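15 de diciembre de 2024

Hoy he escrito poco en la oficina y mucho en la cabeza, así que lo paso aquí antes de dormir. Paloma me dice siempre que mi español mejora cuando no pienso tanto, pero yo sin pensar pongo todos los artículos mal.

Por la mañana llegué al taller antes que los demás. Puse el agua para el té y barrí la parte de la entrada, donde siempre hay trocitos de cinta y papel de protección. Después me senté con la lista de las piezas de Zamora. La factura final es de 2.437, con el transporte incluido, y Gus la ha mirado dos veces porque esperaba menos. A mí me parece correcto. El acrílico bueno cuesta, y el barato se pone amarillo, esto lo aprendí en mi primer trabajo, en Risov, con una vitrina que tuvimos que hacer otra vez entera.

A las once vino Paloma Brannigan y discutimos sobre la limpieza de los paneles. Ella quiere usar el líquido que tenemos para los cristales. Yo le expliqué que el alcohol puede hacer grietas muy finas en el plástico, sobre todo cerca de los cortes, y que es mejor agua tibia con una gota de jabón y un paño suave. Me faltó la palabra "grietas" y dije "ríos pequeños". Ella se rió mucho, pero me entendió, y ha guardado el líquido en el armario.

Comí en el banco de fuera, con abrigo. Sopa de lentejas de ayer, que estaba mejor que ayer. Llamó mi hermana y hablamos de las fiestas. Todavía no sé si voy a viajar o si me quedo hasta abril, cuando termina el contrato con Cledholm. Le dije que lo decidiría esta semana. Ella me contestó que esto ya se lo dije la semana pasada, y tiene razón.

Por la tarde estuve mirando bastante rato la estructura transparente, con sus travesaños y la columna de pestañas pequeñas al lado izquierdo. Me gusta que las pestañas están a distancias iguales. También me gusta cómo el azul de la tela se ve a través del plástico, un poco más lavado, como una camisa vieja.

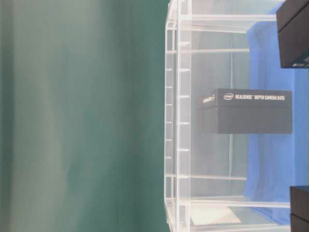
Gus Strickland opina que tres estantes son demasiados y que dos bastan para las muestras de Osteck. Yo prefiero tres, pero no insistí. Cuando discuto en español me canso pronto y al final digo que sí a cosas que no quiero. Mañana se lo escribiré en un mensaje, que me sale mejor.

Antes de cerrar doblé los paños limpios y apunté lo que falta comprar: jabón neutro, guantes finos, bolsas de té. En casa cené pan con queso y leí cuatro páginas de la novela. He buscado "travesaño" en el diccionario para estar seguro, y sí, se escribe con ñ.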